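Can and tray

The can and tray is a household pairing of two small vessels, one tall and round and one low and square, used for keeping and looking over dry goods such as beans, peas, lentils, and garden seed. The can does the keeping. The tray does the looking over, and anyone who has ever bitten down on a small stone in a bowl of bean soup will understand why people have gone on bothering with it. The pairing goes by several names, among them pick tray, looking dish, and (in and near Brallport) simply "the two," as in "get down the two, we're having beans."

The can

The can is an upright cylinder, most often of metal, with an opening as wide as the body or very nearly so. Many households use a food or drink can that has finished its first job, with the top taken off cleanly and the rim pressed smooth. Others prefer a purpose-made canister with a lid that fits snugly. A tall, narrow shape takes up little shelf space and pours in a fairly tidy stream, and it's easy to hold in one hand while the other hand is busy with the tray.

Labels are a matter of taste. Some cooks like to leave the old printed label on and will happily keep lentils for years in something that says tomatoes, on the grounds that everyone in the house knows what is in it. Others strip the can bare and put on a small sticker of their own. Guests tend to favor the second approach.

The tray

The tray is shallow and usually square, with low walls, and in present-day kitchens it's very often made of clear plastic. Older trays were tin or enamel, and a good many of these are still in service. Clear plastic has the advantage that it can be set down on a light tabletop and the color of the table shows through it, so that a brown bean or a dark seed stands out nicely without any special background. Cooks with dark tables commonly slip a sheet of white paper underneath.

A common size for the tray is 90 millimeters along each side, which suits a small handful at a time. Bigger trays are made, of course, but people who use them tend to fill them, and a filled tray defeats the purpose, as the goods at the bottom can't be seen.
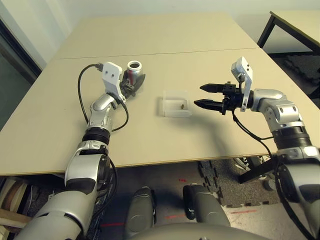
One reader from Miltgate has written in to say that a single bean should always be put in the tray first and left there as a pattern, so that the rest of the batch can be held up against it for size and color, and that her family never began without one. She adds that the pattern bean went back in the can at the end and got no special treatment for its trouble. The habit is found elsewhere too, although in many kitchens the first bean is just the first bean.

Use

The work is nearly always done on a table, and preferably a large one with nothing much on it. The can stands toward the back, out of the way of the elbows, and the tray sits in front of it, close to the person doing the picking. A tabletop made of two panels does very well, but it is worth keeping the tray clear of the seam, where small seed can lodge and be surprisingly hard to get out again. (A wooden toothpick is the usual remedy.)

A small handful is tipped from the can into the tray, and the tray is given a gentle shake from side to side until the goods lie in one layer. Stones, bits of pod, and shriveled or broken pieces are lifted out with the fingertips or with a pair of blunt tweezers. What remains goes into a bowl if it is to be cooked, or into a second can if it is to be stored. The tray is wiped and the next handful comes down. Picking over a pot's worth of beans this way takes around 38 minutes for a beginner, and a good deal less for anyone who has grown up with it and can carry on a conversation at the same time.

Lighting makes more difference than people expect. Daylight from the side is the favorite, as it throws a little shadow beside each piece and shows up wrinkles and holes. A lamp directly overhead flattens everything and puts glare on the tray's rim.

Lids

Between sessions the can is kept covered. Flat lids are the most popular kind because another can, or the tray itself, may be set on top. A mark on the lid is a useful thing to have, whether an arrow, a dot, or a dab of nail polish, and families have worked out all sorts of private systems for them. In one arrangement recorded at Brallport, a mark turned toward the window meant that the contents had been picked over, and a mark turned toward the wall meant that they had not. It worked beautifully until somebody dusted the shelf.
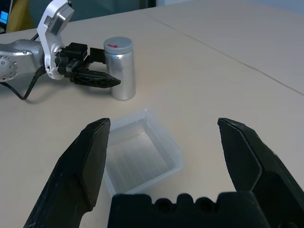

Shallow clear tray with a lidded aluminum can behind it.

Ridged and smooth trays

Trays with faint ridges across the bottom are sold alongside perfectly smooth ones, and there is some friendly disagreement over which is better. Ridges keep round seed, peas especially, from rolling down to one corner whenever the table is bumped. A smooth floor is easier to wipe and lets the last few seeds slide out without any coaxing. Gardeners who save very fine seed generally go with the smooth sort. Cooks who deal mostly with beans hardly notice one way or the other, and will use whichever tray is clean.

The Clukance tray, a square model long sold through hardware counters in Miltgate, was offered both ways, and 80 of them packed in a carton was the standard order for a shop. Its rounded corners were much liked for pouring. Old ones turn up at rummage sales, a bit cloudy with age but otherwise sound.

Goods commonly kept

Dry beans are the classic contents. The Štefanec, a small brown climbing bean grown in back gardens, is closely tied to the practice, partly because it is threshed by hand and comes in with plenty of chaff, and partly because its growers like to set aside the best of each crop for planting. Seed beans are picked over more strictly than soup beans, and usually twice, with 2 separate cans so that the lots don't get mixed.

Buttons, beads, and small screws are also kept this way, and a fair number of can-and-tray sets have drifted out of the kitchen and into the sewing basket or the workshop and never come home again.

Opaque white canisters have a following for seed in particular. They keep the light off the contents and look neat in a row, and a low translucent box pairs well with them on the table. 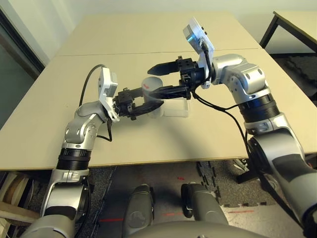
Care and cleaning

Metal cans are washed in warm soapy water, rinsed, and left upside down on a towel overnight before anything dry goes back in. Plastic trays scratch if they are scrubbed with anything rough, and a scratched tray is tiresome to look through, so a soft cloth and a little dish soap are all that is recommended. Sticky marks left by old labels come away with cooking oil rubbed in and allowed to sit for a while.

A can that has held something strongly scented, such as fennel or dried onion, will pass the smell along for months. Most households give such a can over to that one purpose for good and write as much on the bottom.

See also

Bean threshing
Canister
Seed saving
Winnowing basket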